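Category: Floors and walls > Tile work
July – by Hortensia Ticona

Grout

Grout is a filler used to close the joints between tiles. Most grout is a mix of cement, water and pigment, with fine sand added when the joints are wide. It keeps dirt out of the gaps, supports the tile edges and evens out small differences in tile size. It is not the same as the adhesive that holds the tile to the wall.

Unsanded grout is used in narrow joints and on soft stone that sand would scratch. Sanded grout shrinks less as it dries and is the usual choice for floors. Epoxy grout is made from resin and a hardener. It resists stains well but sets fast, and beginners often find it hard to clean off the tile face. 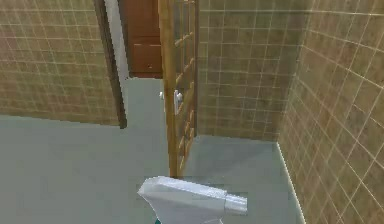
Color has a large effect on how a tiled surface looks. A dark grout against pale tile makes every joint stand out, including the crooked ones. A light grout is softer, though thin light lines between small beige-tan tiles still read as a regular grid across a whole wall. Small tiles also mean more joints for the same area, so more grout is needed and more time goes into wiping down. Mottled tile is forgiving of slight haze left behind after cleaning.

Grout is pressed into the joints with a rubber float held at an angle. The excess is wiped off with a damp sponge once the surface begins to firm up. Too much water at this stage weakens the joint and can leave the color patchy – a common fault in home jobs. Cement grout is often sealed after it has cured. Corners and the joint between wall and floor are normally filled with flexible caulk, as grout tends to crack there.

Related articles
Thinset mortar
Caulk
Tile spacers
Efflorescence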